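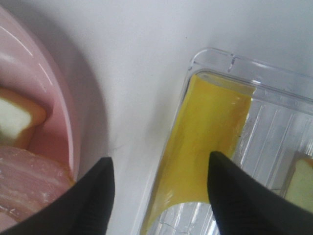
第五章 腕部视图的识别与抓取规划

本章说明如何在 Plorley 控制软件中启用腕部相机视图，如何为手指建立遮罩，如何登记物体和容器，以及如何让 Bako 规划模块根据识别结果生成抓取路径。阅读本章之前，应已完成第三章的机械臂连接和第四章的手眼标定。尚未完成手眼标定的系统也可以打开腕部视图，但规划按钮为灰色，无法使用。

本章的操作都在“工作站”页面内进行。需要修改配置文件的地方会单独注明。配置文件修改后须重新载入才能生效，重新载入不会断开机械臂。

注意：执行本章任何一个会引起运动的步骤之前，确认急停按钮在操作者手边，且手臂活动范围内没有人。软件内的“暂停”按钮不能代替急停。

5.1 启用腕部视图

1. 打开 Plorley，用具有“工程”权限的账户登录。“操作”权限的账户可以查看腕部视图，不能修改任何参数。

2. 在左侧栏选择“工作站”，再选择“相机”。列表中会显示所有已连接的相机。安装在腕部的相机默认名称为 wrist，如果在第四章中改过名称，以改后的名称为准。

3. 点击相机名称右侧的“启用”。状态栏由“待机”变为“取流”。如果状态栏停在“协商中”，见 5.8 节。

4. 点击“预览”。预览窗口显示的是去畸变之后的画面。需要查看原始画面时，在窗口右键菜单中选择“原始”。

5. 检查画面方向。两根手指应当从画面下方伸入。如果手指出现在画面上方或侧面，在“旋转”一栏中选择相应角度，直到方向正确。不要用重新拧装相机的办法纠正方向，这样会使手眼标定失效。

6. 在“曝光”一栏选择“固定”。自动曝光在手指靠近浅色台面时会反复调整亮度，识别结果随之跳动。固定曝光的数值可以先点击“由当前画面取值”得到，再手动微调。

7. 点击“保存为工作站默认”。

说明：预览窗口对处理器有一定占用。正式运行任务时建议关闭预览，识别和规划不依赖预览窗口是否打开。

5.2 缓冲与时间同步

腕部视图的每一帧都带有时间戳，软件用时间戳把画面与关节位置对应起来。机械臂运动时，时间戳偏差会直接变成位置偏差，所以在建立遮罩和登记物体之前应先检查同步。

1. 在“相机”页面点击“同步检查”。

2. 机械臂会在当前位置附近做一次小幅摆动。摆动期间不要触碰台面。

3. 摆动结束后，页面显示“偏差”和“抖动”两个结果。两者均为绿色时可以继续。

4. 如果“偏差”为黄色，点击“写入补偿”，然后再做一次同步检查。补偿值会保存在工作站配置中，更换相机线缆或主机后应重新检查。

5. 如果“抖动”为黄色或红色，补偿不起作用。先检查相机是否与其他设备共用同一个集线器，再检查主机的省电设置。

环形缓冲默认保留最近 2,000 帧。缓冲写满后，最早的帧被覆盖。发生识别错误时，可以在“回放”页面把缓冲中的内容另存为文件，供离线调试使用。缓冲只存在于内存中，退出软件后不保留。

识别请求的超时时间默认为 800 毫秒，从请求发出时算起，到收到第一组有效结果为止。超时后，任务进入“等待确认”状态，机械臂保持原位。超时时间可以在配置文件中修改：

perception.request_timeout_ms = 800

不建议把该数值调得过大。超时频繁出现，通常说明遮罩或识别模板有问题，应按 5.8 节处理。

5.3 建立手指遮罩

腕部相机始终能看到夹爪的手指。如果不加遮罩，分割模块会把手指当作台面上的物体，并且在手指与物体重叠时把两者连成一块。遮罩的作用是告诉分割模块哪些像素属于手指。

Plorley 使用随开度变化的遮罩。软件在若干个开度下分别记录手指轮廓，中间的开度由插值得到。

1. 清空台面。建立遮罩时，腕部视图中只应有台面和手指。

2. 在“示教”页面把机械臂移动到“观察位”。观察位在第四章中已经定义。

3. 打开“感知”页面，选择“手指遮罩”，点击“新建”。

4. 点击“开始采集”。夹爪会从全开逐步合到全闭，再回到全开。采集过程中画面会短暂变暗，属于正常现象。

5. 采集结束后，拖动页面下方的“开度”滑块，逐一检查遮罩边界。边界应当略大于手指轮廓。

6. 如果指尖处的边界偏小，把“外扩”调大一级，再检查一次。深色手指在近处往往对焦不实，边缘有一圈模糊，外扩过小时这一圈会漏出来。

7. 点击“保存”。遮罩与相机、夹爪型号绑定，更换手指后必须重新采集。

注意：外扩并非越大越安全。指尖附近正是抓取时最需要看清的区域，外扩过大会把目标物体的边缘一并遮去，规划模块会因此低估物体宽度。一般情况下，外扩保持默认值，只有在第 6 步发现问题时才调整。

遮罩区域内的像素在识别结果中标为“未知”。未知与空闲是两种不同的状态。规划模块不会把未知区域当作可以通行的空间，这一点在 5.6 节中还会用到。

5.4 登记物体

物体登记在“感知”页面的“物体库”中进行。每个物体对应一个条目，条目中包含外观模板、几何类型、抓取约束和显示名称。

1. 点击“物体库”，再点击“新建条目”。

2. 输入显示名称。名称可以使用中文，长度不限，但任务脚本中引用的是系统自动生成的标识符，修改显示名称不影响脚本。

3. 选择几何类型。可选的类型有“块状”“片状”“柱状”和“自由形”。厚度明显小于长和宽的物体选择“片状”。弯曲的长条选择“自由形”。

4. 把物体单独放在台面上，点击“采集模板”。机械臂会在物体上方移动，从几个角度取图。

5. 把物体翻面，再采集一次。正反两面外观相同的物体也要翻面采集，软件会自动合并重复的模板。

6. 对片状物体，还需要采集竖立姿态。用夹具或其他物体把它支住，点击“追加姿态”，选择“竖立”，再点击“采集模板”。采集后在画面中把支撑物涂掉。

7. 在“抓取约束”一栏中设置最大夹持力和允许的夹持方向。片状物体默认只允许夹持两个大面，自由形物体默认允许任意方向。

8. 点击“校验”。软件会用刚才采集的画面检验模板之间是否互相冲突。与已有条目过于相似时，页面会列出冲突的条目，此时应补充模板或合并条目。

9. 点击“保存”。

说明：颜色接近的物体容易混淆。例如浅黄色的片状物与浅色台面之间对比较弱，轮廓主要依靠高光和阴影得到。遇到这种情况，应在条目中勾选“使用边缘通道”，并在实际工作的照明下重新采集模板，不要沿用在其他房间采集的模板。

说明：模板的数量没有上限，但匹配时间随模板数量增加。物体库中长期不用的条目可以设为“停用”。停用的条目不参与匹配，其数据仍然保留。

5.5 登记容器

容器与物体分开登记。物体是可以被抓取的对象，容器是可以放入物体的区域。一个实物只能登记为其中一种。如果任务中需要先移动容器再向其中放物，应把它登记为容器，并勾选“可移动”。

碗和盘

1. 在“容器库”中点击“新建条目”，类型选择“碗”或“盘”。两者的区别在于内壁：碗的内壁参与碰撞检查，盘只检查边沿。

2. 把容器放在台面上，点击“采集轮廓”。

3. 画面上会出现一条拟合曲线。用鼠标拖动控制点，使曲线与容器口沿重合。有光泽的内壁会产生高光，拟合曲线有时会跳到高光上，需要手动拖回。

4. 输入内底高度。该数值用于计算放置时的下降距离，应当用量具测得，不要估计。

5. 点击“保存”。

容器口沿只有一部分在画面中时，软件会根据已登记的形状补全其余部分。补全部分在预览中以虚线显示。虚线所占比例过大时，放置位置的误差会明显增加，任务会在执行放置之前自动插入一次观察，让容器完整进入画面。可以在任务设置中关闭这一行为，但不建议关闭。

透明托盘

透明容器需要单独处理。深度数据在透明表面上不可靠，常见的表现是托盘底面缺失，或者被算到台面以下。带棱纹的底面还会产生成组的平行亮线，分割模块可能把其中几条识别为细长物体。

1. 在“容器库”中点击“新建条目”，类型选择“透明托盘”。

2. 把空托盘放在台面上，点击“采集轮廓”。软件此时只使用彩色画面，不使用深度。

3. 拖动四个角点，使其落在托盘口沿的转角处。圆角托盘的角点应落在两条边延长线的交点上。

4. 勾选“底面有纹理”，然后点击“学习底纹”。机械臂会缓慢平移，记录底面反光随视角的变化。底面平滑的托盘不需要这一步。

5. 输入托盘外高和底面厚度。

6. 把一个已登记的片状物体平放在托盘中，点击“试识别”。结果中应当只有这一个物体。如果出现细长的多余结果，返回第 4 步重新学习底纹。

7. 点击“保存”。

注意：学习底纹时的照明应与实际运行时一致。台面附近的灯具移动之后，应重新执行第 4 步。

5.6 用 Bako 生成抓取方案

Bako 是 Plorley 的规划模块，负责从识别结果生成抓取姿态、接近路径和撤离路径。Bako 每次规划时都会读取当前的遮罩、物体库和容器库，所以修改条目之后不需要重新启动。

1. 打开“规划”页面，点击“读取当前视图”。页面左侧显示腕部画面，右侧显示三维工作空间。

2. 检查每个物体的标签和轮廓。标签错误时，右键点击物体，选择“更正”，更正只对本次规划有效。需要长期改正时，应返回物体库补充模板。

3. 点击目标物体。被选中的物体轮廓变为粗线。

4. 点击“生成候选”。候选按得分从高到低排列，得分由可达性、间隙、夹持面积和手指可见性四部分组成。

5. 点击任意一个候选，右侧窗口中会显示夹爪的预定位置。按住空格键可以查看接近路径。

6. 选择目标容器，点击“生成放置”。

7. 点击“仿真”。仿真结束后页面会显示最小间隙。最小间隙为红色时，“执行”按钮不可用。

8. 确认手臂活动范围内无人，点击“执行”。首次执行新的方案时，速度滑块应置于最低一档。

候选列表为空的原因通常有三种：目标超出可达范围；目标四周没有足够的间隙让手指进入；或者目标附近有较大面积标为“未知”。前两种情况下，列表上方会给出提示。第三种情况的提示为“视图不足”，此时点击“补充观察”，机械臂会换一个角度再取一次图。

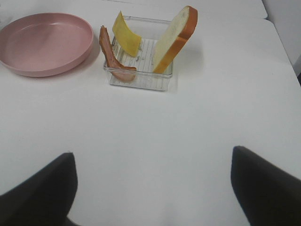
竖立片状物的抓取由 Bako 中的“立姿”策略处理，它与平放物体使用的“平铺”策略在接近方向和下降深度上都不相同。软件根据物体顶部相对于容器口沿的高度自动选择策略：顶部高出口沿的部分超过手指接触面所需的长度时，使用立姿策略，手指只夹持露出的部分，不进入托盘内部。以透明托盘里并排竖着玩具培根、玩具奶酪片和玩具面包片的情形为例，面包片最大，高出口沿也较多，并且位于右侧，通常应当先取；奶酪片夹在中间，一个角朝上，两侧都有邻近物体，先取走面包片之后它的候选得分会上升。培根是弯曲的长条，上端从托盘左侧斜着伸出来，靠近粉色盘子的一边，手指从左侧进入时应检查与盘沿的间隙。如果不希望由软件决定次序，可以在任务脚本中写明。

设置取物次序的步骤如下：

1. 在“规划”页面选择“多目标”。

2. 按希望的次序依次点击物体。每个物体旁边会出现序号。

3. 点击“检查次序”。软件会逐一模拟每次取走之后的状态，并指出哪一步会碰到其余物体。

4. 如果某一步标为红色，拖动序号调整次序，或者点击“建议次序”，由软件重新排列。

5. 勾选“每次取走后重新观察”。竖立的物体互相倚靠时，取走其中一个之后其余物体可能移动或倒下，按原先的识别结果继续执行会造成偏差。

6. 点击“保存为任务”。

立姿策略的参数

以下参数在“规划”页面的“高级”栏中，也可以在配置文件中修改。

planner.upright.enable：是否启用立姿策略。关闭后，竖立的物体一律报告为无法抓取。

planner.upright.min_exposed：使用立姿策略所需的最小露出长度。该数值应不小于手指接触面的长度。

planner.upright.axis_tolerance：物体倾斜方向的容许误差。物体倾斜着立在托盘中时，夹爪会按倾斜角旋转，使两根手指与大面平行。误差超过该数值时，候选会被舍弃。

planner.upright.neighbour_gap：手指外侧与邻近物体之间的最小距离。把它设为零不会使规划变得更快，只会增加碰撞的可能。

planner.upright.retreat：夹持后竖直上升的距离，应大于物体在托盘口沿以下的高度。

planner.unknown_policy：对未知区域的处理方式。可取值为 block、observe 和 allow。默认值为 observe，即先补充观察，仍然未知则视为障碍。allow 只应在仿真中使用。

注意：把 planner.unknown_policy 设为 allow 后，页面顶部会一直显示橙色提示条。提示条存在时，不得在有人靠近的情况下运行机械臂。

5.7 放置与确认

抓取成功的判断由两部分组成：夹爪反馈的开度，以及腕部视图中手指之间的图像。两者一致时任务继续。两者不一致时，任务进入“等待确认”状态，由操作者选择“已抓住”“未抓住”或“放弃”。

片状物体很薄，夹爪闭合后的开度与空夹时接近，单靠开度无法区分。对这类物体，应在条目中勾选“以图像为准”。

放置步骤由软件自动完成，操作者需要设置的只有以下几项：

1. 放置姿态。可选“平放”“保持当前姿态”和“指定姿态”。向碗中放物时一般选择“保持当前姿态”。

2. 松开高度。即松开手指时物体下沿与容器内底之间的距离。

3. 叠放。容器中已有物体时，是否允许放在其上。不允许时，软件会寻找空闲位置，找不到则进入“等待确认”。

4. 撤离方向。默认竖直向上。容器内壁较高时不要改为侧向。

5. 放置后观察。勾选后，机械臂在撤离之后返回观察位，取一帧画面并更新容器内容。

已经放入容器的物体仍然保留在识别结果中，标签后面会附上容器名称。物体有一部分被口沿或手指挡住时，标签后会附上“部分可见”。部分可见的物体可以作为抓取目标，但软件会要求先补充观察。

说明：有时容器中两件物体紧挨在一起，分割模块会合并为一件。可在“规划”页面右键点击该物体，选择“拆分”，沿交界处画一条线。拆分结果可以点击“用于训练”，提交到本地模板中。本地模板不会上传。

5.8 故障处理

状态栏停在“协商中”

相机已被识别，但未能建立取流。先关闭其他可能占用相机的程序，然后在列表中点击“重新连接”。仍然无效时，拔下相机线缆，等待状态变为“离线”后再插回。机械臂处于使能状态时不要拔插腕部线缆。

报告错误 683

遮罩与当前夹爪不匹配。该错误在更换手指、修改夹爪型号或从其他工作站导入配置之后出现。按 5.3 节重新采集遮罩。错误 683 未清除之前，识别可以运行，规划不可用。

手指被识别为物体

遮罩外扩过小，或者手眼标定之后相机发生了位移。把开度滑块移到出现问题的开度，观察遮罩与手指是否整体错开。只在边缘处漏出的，调整外扩；整体错开的，重新执行第四章的标定，再重新采集遮罩。

台面上的小点被识别为物体

在“感知”页面调高“最小面积”。调整之后应检查最小的已登记物体是否仍能识别。台面上的污点也可以用“忽略区域”涂去，但忽略区域固定在台面坐标中，台面移动后需重画。

透明托盘时有时无

多半与照明有关。先检查曝光是否为“固定”，再检查托盘口沿的高光是否饱和。饱和的像素在预览中可以用“显示过曝”标出。如果整条口沿都是饱和的，降低曝光，或者把灯具移开。也可以在条目中勾选“位置锁定”，软件会记住最近一次可靠的位置。勾选后，托盘若被人移动，软件不会察觉，必须手动点击“重新定位”。

候选得分很低但目标四周看起来很空

查看三维窗口中目标附近是否有灰色方块。灰色方块表示未知区域，常见于手指后方和较高物体的背面。点击“补充观察”。如果补充之后灰色方块依旧存在，检查观察位是否过低。

竖立物体被报告为平放

该物体的条目中没有竖立姿态的模板。按 5.4 节第 6 步补充。

抓取时带倒邻近物体

依次检查 planner.upright.neighbour_gap、取物次序和撤离方向。如果这三项都正常，在“回放”页面调出夹爪闭合前后的画面，确认物体之间是否互相倚靠。倚靠的物体没有可靠的单独抓取办法，应降低速度，并勾选“每次取走后重新观察”。

识别请求反复超时

查看“诊断”页面中的耗时分布。匹配一项占比最大时，停用不需要的物体条目。取流一项占比最大时，按 5.2 节检查抖动。其余情况请导出诊断包。

5.9 用脚本运行

已保存的任务可以在命令行中运行，便于批量测试。命令行与图形界面使用同一套安全检查，不能绕过“等待确认”状态。

列出工作站上的任务：

plorley task list

以仿真方式运行任务：

plorley task run 任务名 --sim

在实机上运行任务：

plorley task run 任务名 --confirm

不带 --confirm 时，实机运行的请求会被拒绝。运行期间按 Ctrl 加 C，机械臂会减速停止并保持夹持，不会松开手指。需要松开时，在图形界面中点击“释放”，并事先托住被夹的物体。

导出最近一次运行的记录：

plorley log export --last

记录中包含腕部画面、关节位置、识别结果和每个候选的得分。一次包含多个目标的任务，导出的文件可能较大。只需要画面和识别结果时，加上 --no-joints。

在离线主机上重新规划：

plorley replay 文件名 --planner bako

离线重新规划不需要连接机械臂，适合比较不同参数的效果。比较时应保持遮罩和物体库不变，只修改一个参数，否则得分变化的来源无法判断。在 Pleststead 的测试台上，这一命令用于每个版本发布前的回归检查，所用的记录包括平放、竖立和部分遮挡等情形，约 7 组。用户可以用同样的方法建立自己的回归集：

1. 新建一个目录，把有代表性的记录文件复制进去。

2. 对每个文件运行一次 plorley replay，并用 --save-baseline 保存结果。

3. 修改参数或升级软件之后，运行 plorley replay --compare 目录名。

4. 查看报告中标为“变化”的条目。候选次序的小幅变化可以接受。原来有候选、现在没有候选的条目应逐个查看。

5. 确认无误后，用 --update-baseline 更新结果。更新之前先备份旧的结果文件。

5.10 备份与迁移

工作站配置、遮罩、物体库和容器库分别保存，可以单独导出。

1. 打开“系统”页面，选择“导出”。

2. 勾选需要导出的内容。

3. 选择保存位置，点击“导出”。

4. 在另一台主机上选择“导入”，打开导出的文件。

物体库和容器库可以在不同工作站之间通用，遮罩和手眼标定不可以。把遮罩导入另一个工作站会触发错误 683。透明托盘的底纹数据虽然可以导入，仍应在新的照明下重新学习一次。

从六月版之前的软件升级时，旧的单一开度遮罩会被保留，但标为“过期”。过期的遮罩可以查看，不能用于规划。

本章由 Horkside 的 Octavian Munteanu 维护。报告本章中的错误时，请注明软件版本和节号，并附上用 plorley log export 导出的文件。力控抓取和双臂协同见第六章。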